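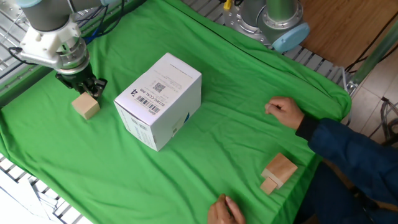
Home | Forums | Robotics | Student Projects | Log in

Gripper stops short on cartons, fine on wood blocks

Zodwa Jacobs
Class project at Harkville, graded in November. Our pick routine handles the wood cubes every time. With a small white carton it either misses the grip or squeezes the sides in. Speed is 200 mm/s and the approach height is the same for both. What should I change first?

Dumisani Modise
Approach height. You taught it on a cube, and an upright carton is taller. Store a separate height per object and descend the last 5 mm at low speed. Then lower the force until the carton slips, and go up one step. 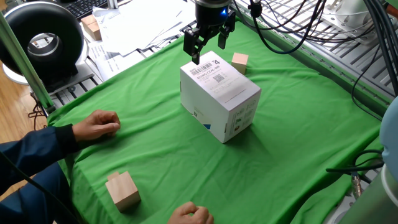 Does the tool center point need to be taught again for each object?

It belongs to the gripper, so set it once and leave it alone. Only the grasp point and the opening width change per object.

Iolanda Godoy
Agree on height. Also check the cloth - a wrinkle under a block tilts it and the fingers close on a corner. We pull ours flat before each run.

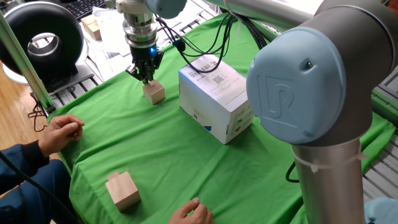
Fingers closed on a wood block, carton to the right.

Jacobus Xaba
try a different gripper maybe

Comments

Hsiu-ying Pan: Per-object heights fixed the same fault for our team.

Zodwa Jacobs: Lowered the force, no more dents. Still tuning the height.

We use cookies to keep you signed in. Accept | Settings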